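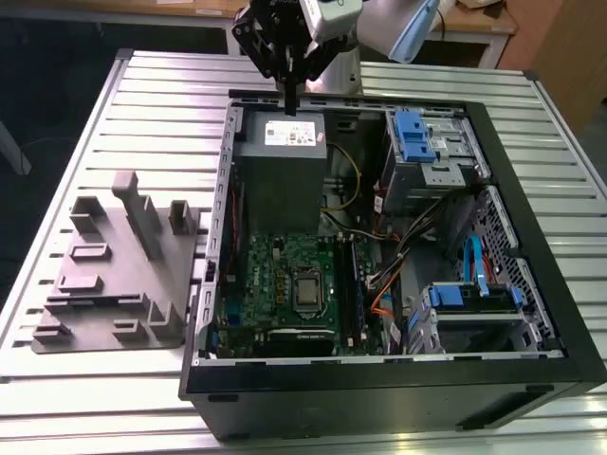
The arm over the practice tower, side panel off, fixture plate at left.

Nullcombe Robotics Club
PC Assembly Project: Frequently Asked Questions
Last updated Tuesday, May 6, 2025

Most of these come from new members, parents, and one uncle who emails. If your question isn't answered, ask it at a meeting, where it will be answered three different ways.

The basics

What is the project?
We're teaching a robot arm to do jobs inside a desktop computer: pick up a part, put it where it belongs, let go, and leave without taking anything else along. The club has been at it since last fall. Our goal for the year is an entry in the Furmont Student Automation Day in June, in the assembly category.

Why a computer? Why not something easier, like stacking blocks?
We did stack blocks. The arm got good at it and everyone got bored within two weeks. A computer has slots, latches, screws, and cables that flop around, and it gives you all of those in one box. It also happens that people hand you old computers for free if you stand still long enough.

Does the robot build a whole PC?
No. Please stop telling your coworkers it does. The competition task is a single memory module: take it from the fixture, carry it to the board, line it up with the slot, press it in. A person does this in a few seconds while talking about lunch. Our best clean run in practice is 42 seconds, and we were thrilled.

What's the gray plate next to the computer?
The fixture. It's 3D-printed, and it holds parts in known positions so that the arm isn't hunting for them. Wragg is what we call the current version, after the street the printer was bought on. There were earlier Wraggs. They had walls in places where the fingers wanted to be.

Why is the table all grooves?
It's slotted aluminum, so you can bolt things down anywhere along a slot. It's also where small screws go to retire. Bring a magnet on a stick if you own one, and be ready for the magnet to have no opinion about aluminum spacers.

Why does the computer lie on its side?
The arm works from above, and with the panel off, lying down puts the motherboard face up. Standing the tower upright would mean reaching in sideways, and we have enough problems.

Joining

Who can join?
Any student in grades 8 through 12 at Nullcombe or at Wolleten, our partner school. Wolleten members take the late bus back, so tell us if you're on that list and we'll make sure you're packed up in time.

Do I need to know how to program?
No. Some people arrive knowing Python, some arrive knowing how to draw in CAD, and some arrive because a friend promised snacks. We need people to measure, label, run trials, write up trials, and notice when a cable has wandered into the path. That last one is a real role and we call it the cable warden. It rotates every meeting.

How much does it cost?
Dues are zero. You may be asked to sell things at the spring fundraiser. The project budget this year is $1,370, of which $1,183 is spoken for. The rest is being fought over by the people who want spare fingertips and the people who want a better vise.

Did the arm come out of that budget?
It did not. The school owns the arm and we share it with the engineering elective, which has it during the day. If you find it in a strange pose after school, run the home routine before you do anything else, and leave them a polite note.

Is it dangerous?
It moves slowly in our setup and it stops when it meets resistance above a set limit. It's still a machine with no idea who you are. One person runs it, one person has a hand on the stop button, and everybody else keeps their hands off the table while it's moving. Long hair gets tied back, lanyards come off, hoodie strings get tucked in. If you reach in to "just fix one thing" during a run, you'll be writing trial labels for a month.

Working on the rig

Is the computer plugged in?
Never. It's a practice machine and nobody is to plug it in, including to see if it still works. The power supply stays closed as well. It has a large label with a lot of small print on it, and none of that print invites you to open it.

Which cables can I move?
The loose ones, and only between runs. Try to put them back along the same route, because the saved paths assume they're somewhere in particular. If you move the yellow one, say so out loud. If you unplug anything, write it in the log. "A cable" is not a log entry. Give us the color and where both ends were.

Can I take the CPU out to look at it?
You can look at it fine from where it is. If you must, ask Mr. Makris first, lift the lever gently, and hold the chip by its edges. We've straightened socket pins with a sewing needle once and would like to keep that number.

Why do some trials fail when nothing changed?
Something changed. Usual suspects:
The tower got bumped. Check it against the tape marks.
The fixture was bolted down one slot over.
Somebody closed the latches at the ends of the memory slot. They need to be open before each run.
The module went into the fixture backward. The notch is off center, and the slot cares.
A finger is loose. Wiggle both by hand with the arm stopped.

How do we count a success?
Module fully down, both latches closed, nothing else in the case moved. If it's in but crooked, that's a fail. If it's in and you helped a tiny bit with your thumb, that's also a fail, and we saw you.

How many trials do we need?
Our target is 500 logged trials before Furmont, failures included. The failures are the useful part of the log, so describe them. "Bad" and "lol" have both appeared in the notes column and helped no one. "Stopped high, left end not lined up" took the writer the same amount of time and got us a fix by the next meeting.

What happens to the memory modules?
They get chewed up. The gold contacts wear and the corners chip. We retire them to the bin by the door, where you're free to take one for a keychain. Donations of dead modules are welcome, and working ones seem a bit sad but we'll take them too.

Competition

What does Furmont look like on the day?
A gym, folding tables, a lot of extension cords. Each team gets a setup period and then three scored attempts. Judges will ask you questions, and they tend to pick whoever is standing at the back, so don't stand at the back unless you've read the log.

Will the arm travel?
Yes, in its crate, with the table section it's bolted to. Loading takes four people and one person who says "careful" the whole time. That position is filled.

Who gets to go?
The van seats limit us, so the travel team is people who've logged trials this spring and served at least two turns as cable warden. Families are welcome to drive over and watch. Bring something to read. There are long stretches in which six teams stare at laptops.

What about next year?
Undecided. There's a group that wants to do drives, mostly on account of the plastic latches, which look simple to pinch and release until you've tried it with two stiff fingers. Another group wants to attempt plugging in a SATA cable. Come to the planning meeting after Furmont and vote — the cable group is loud but small.

Who do I contact?
Pantelis Makris, faculty advisor, Room 42. Email goes unread during trial sessions. The whiteboard outside his door has a section for club messages, and he does check that, so write legibly and leave the marker where you found it.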